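The Onion Is Not the Hard Part
Wednesday, February 10, 2021

Vullmont would like to sell you a kitchen that isn't there. The product is called Sarkach, a pack of simulated rooms for teaching robots to do chores. 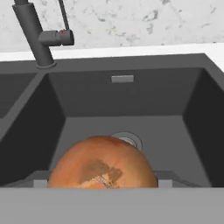

What you get for the money

The basic pack has 43 kitchens and 200 loose objects, with updates until April. I have spent more evenings than I should at the sink. It's a handsome sink, dark gray and deep, with a marble backsplash nicer than anything I will ever own. The onion has a brown patch on its skin, and I admire whoever insisted on that. The basin is plain geometry. The vegetable got the budget.

Where I start to grumble

Vullmont's sales page talks a great deal about looks and very little about weight, grip or slip. My test arm learned to fetch things from the sink in 31 tries, which made me proud for one evening. Then I ran the same job in the Jidberg pack, where the kitchens are ugly and the objects roll away when you nudge them, and it took 80. I trust the 80.

A pretty onion is worth having if your robot finds things by camera. Mine does, so I'm keeping the license — but I'd trade half the marble for a page on friction. Lebrun, who resell both packs, will let you try either one before paying. Start with the ugly one.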